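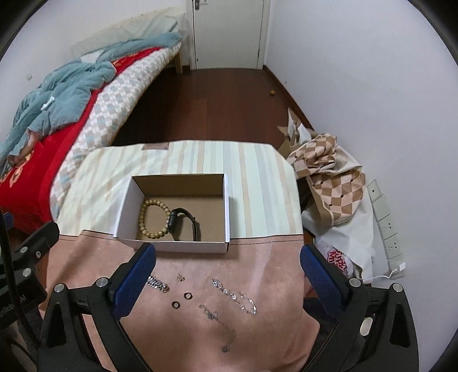

Small items are where most home recordings fall down, according to Hanne Egilsson, and a chain that can be lifted cleanly off cloth says more about a gripper than any number of wooden blocks.

2 min read

Search news Search Clear

FIRNEX has opened orders for Ellorik, a hand-held gripper kit for recording everyday tasks in ordinary homes. The kit is supplied as a pair, one for each hand, and the recordings are used to teach robot arms the same work.

Sorting jewellery into an open box is among the tasks covered in the printed guide. Beads, fine chain and watch straps each behave differently between the textured blue pads, and operators are advised to practise with each before recording.

Ellorik was developed at the company's Stekside workshop. Every order includes 2 sets of spare pads and access to the Brophy software, which sorts recordings by task – a job previously done by hand.
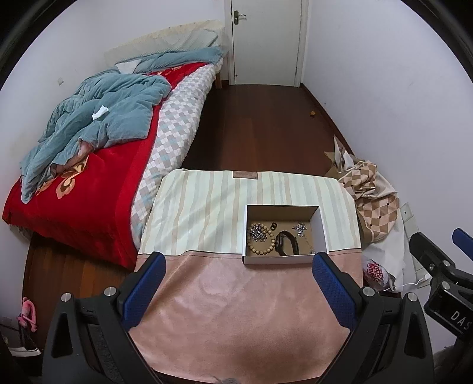
Can the kit be used without a dedicated studio? A bedroom or kitchen is suitable, provided that the operator has a steady table and enough space to move both arms freely.

The first production run is limited to 700 pairs. Replacement pads are priced at £79 a set, and the company will answer trade enquiries within 5 working days. Orders placed before noon on Friday will be included in the October delivery.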